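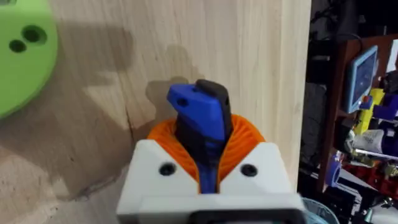
Hermine Ammann pregunta si hace falta tener cargado el leccionario completo antes de preparar la primera celebración, o si basta con las semanas que una va a predicar. Basta con las semanas, Hermine, y me alegra que lo preguntes, porque mucha gente se desanima en este punto pensando que le espera una tarde entera de trabajo. Con el ciclo que corresponda al año en curso y las lecturas de un mes ya se puede empezar; lo demás se añade cuando haya tiempo y ganas.

4. Preparar el calendario de lecturas

En esta sección vamos a dejar listo el calendario de Basness para una parroquia o comunidad pequeña. Supongo que ya has creado tu cuenta y que has elegido idioma y traducción bíblica en la sección 3. Si todavía no lo has hecho, vuelve atrás un momento, que aquí te esperamos.

4.1. Elegir el ciclo

1. Abre el menú Calendario y pulsa Ciclo litúrgico.
2. Marca A, B o C. El programa propone el que toca según el año, pero conviene mirarlo con calma, sobre todo en torno al Adviento, que es cuando cambia.
3. Indica si tu comunidad sigue la lectura continua o la temática del Antiguo Testamento durante el tiempo ordinario.
4. Pulsa Guardar.

Nota: si cambias de ciclo más adelante, las homilías que ya hayas escrito se conservan, pero quedan en la carpeta Sin asignar. Búscalas allí antes de darlas por perdidas.

4.2. Cargar las lecturas

1. En el mismo menú, elige Añadir lecturas.
2. Escribe la semana de inicio y la semana final. Para un primer intento recomiendo 4 semanas seguidas; así ves cómo se encadenan los evangelios sin llenarte la pantalla.
3. Comprueba la vista previa. Cada semana muestra primera lectura, salmo, epístola y evangelio, por este orden.
4. Si una lectura tiene versión larga y versión breve, pulsa la flecha pequeña que hay a la derecha y escoge la que vayas a proclamar.
5. Confirma con Aceptar.

Precaución: la opción Sustituir todo borra también los cortes que hayas hecho a mano en los textos. Si has pasado un buen rato decidiendo dónde empieza y dónde termina un pasaje (y hay pasajes de Isaías que dan para mucho), usa siempre Añadir.

4.3. Notas para quien predica

Junto a cada lectura hay un cuaderno en el que caben hasta 900 palabras. Puede parecer poco, pero está pensado para apuntes y no para la homilía entera, que tiene su propio editor en la sección 6.

1. Pulsa el icono del cuaderno.
2. Escribe o pega tus notas.
3. Decide quién puede leerlas: solo tú, el equipo de liturgia o toda la comunidad. De entrada, la casilla marcada es la primera.

En Gornau tienen la buena costumbre de compartir las notas con los lectores, que así saben qué frase va a comentar quien predica y la leen con un poco más de pausa. Jerome Layug nos escribió desde allí para pedir que se pudieran imprimir en letra grande, y desde la versión de agosto se puede - en Imprimir, Tamaño, con el valor que más os convenga. En las hojas que se dejan en el ambón, el cuerpo 12 suele quedarse corto si la iglesia tiene poca luz.

4.4. Semanas con el mismo tema

Hay temporadas en las que el evangelio vuelve una y otra vez sobre el mismo asunto, y entonces se agradece verlo todo junto.

1. En la vista de mes, mantén pulsada la primera semana y arrastra hasta la última.
2. Elige Agrupar como serie.
3. Ponle un nombre que reconozcas dentro de tres años - la próxima vez que llegue este ciclo te va a venir muy bien.

Nota: las series no alteran el calendario ni los colores litúrgicos. Puedes deshacerlas durante 31 días desde Historial.

4.5. Fiestas locales

El santo patrón, la dedicación del templo o el aniversario de la comunidad se añaden en Calendario, Fiestas propias. Si la fiesta coincide con otra de mayor rango, aparecerá un aviso amarillo y tendrás que decidir cuál se celebra. En la parroquia de Strebel, por ejemplo, trasladan la suya a la semana siguiente, y para eso está el botón Trasladar.

Si usas el archivo de cantos Clarkow, deja esta parte terminada antes de pasar a la sección 5, donde se enlazan los himnos con cada lectura.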